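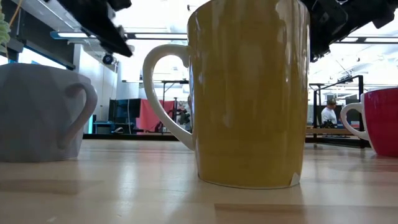
Do I need a graphics card to run the Bastari planner?
An ordinary laptop will do for planning and replay. You only want a card if you plan to retrain the handle detector, and even then a small one gets there overnight.

Bastari

Welcome, and thank you for stopping by! Bastari is the grasp planning layer we use for two-arm tabletop work with mugs and glasses. It takes handle poses from the detector, picks an arm, and hands a collision-checked path to the Jeltholm controller (which lives in its own repository, so please clone that one first).

What's in the release

The logs cover 846 episodes, 288 of them held back for testing. Each episode has joint states at 50 Hz, gripper commands, camera streams and the planner's own scores, so you can see which grasps it turned down as well as the one it chose.

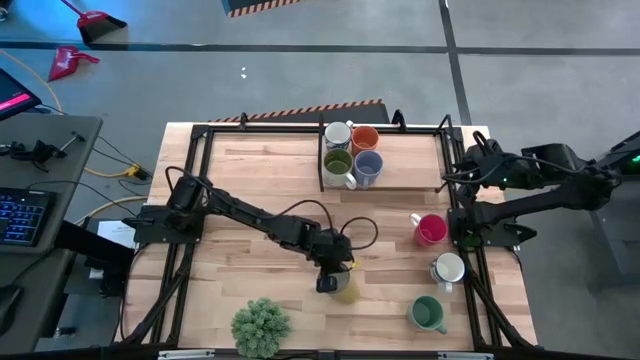 Mirsad Dimitriou wrote to us that the arm selector changes its mind too easily when a handle points midway between the two bases, and that raising switch_cost to 0.4 calmed it down on his setup. We've kept the default at 0.2 for now, but do try his value and tell us how you get on!

Known trouble

Clear glass is still hard for the depth filter. Set glass_mode to true and expect slower planning. Logs from before April use the old joint order, and convert_logs.py will sort them out (it keeps a backup, so don't worry about your originals).

Maintained by Janka Trnka and Huguette Royer. Last updated June 23, 2022.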